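Welholm Makers Board > Shop practice > Speed limits near the bench

tbickerstaff
Evening all – we're rewriting the rules for the arm that works on old desktop towers, and I'd love your thoughts. My draft says 300 mm a second in open air, dropping to 19 once the gripper is inside the case, and 2 people signed on for every run. 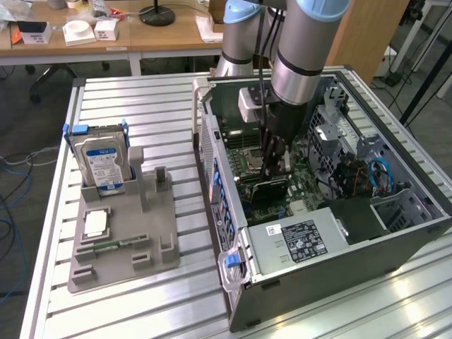 JadeW
Lovely draft, Trevor, but I'd argue with the 19. At Cheetham we found a slow arm tempts people to reach in and help! I'd put hands-off first and worry about speed after.

tbickerstaff
Fair point, Jade, though I'm keeping my number for now. Hands-off moves up to rule 3.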